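The Little Bag Drawer

If you stopped by the Drerkano craft room in April you'll have noticed the big drawer under the window wouldn't close. That was my fault. I'm the one who keeps saying "oh, we can use that" every time a supply box comes in, and after a winter of that we had a drawer full of tiny sealed packets with no order to them whatsoever. So I took a Monday off from everything else, made a pot of coffee and dumped the whole thing out on the table.

First surprise: we own 21 packets of googly eyes. Twenty-one! Please come up with something that uses googly eyes.

I started out sorting by color, which looked gorgeous for maybe an hour and then fell apart the minute I hit the mixed bags. Sorting by size was no better. In the end I went by what people ask me for when they walk in the door, so now there's a box for beads, one for things that hang, one for things that stick, and one I labeled "round and squishy" (you'd be amazed how much goes in there). The boxes are the shallow Stullus ones we had left over from the holiday sale, and they fit the drawer with a finger's width to spare. I did a little dance.

A word about labels. Plenty of our packets come with only a stock label, often in a language I can't read, and I used to peel those off. Don't! Twice now I've wanted to reorder something and had nothing to go on. Leave the strip on and write your own note on the back of the bag.

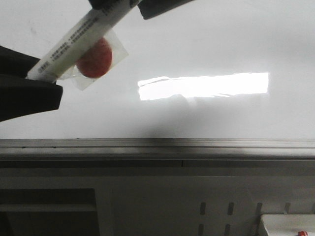
A red-orange one for the round and squishy box, label still on.

The torn bags went into a Zomel jar on the top shelf, free to anyone. If you're missing a packet you left behind, look there first. I'm also down to my last few zip bags, so if you have a stash of the small ones at home, I'd love a handful. Next up is the ribbon cabinet, and I'm going to need more coffee.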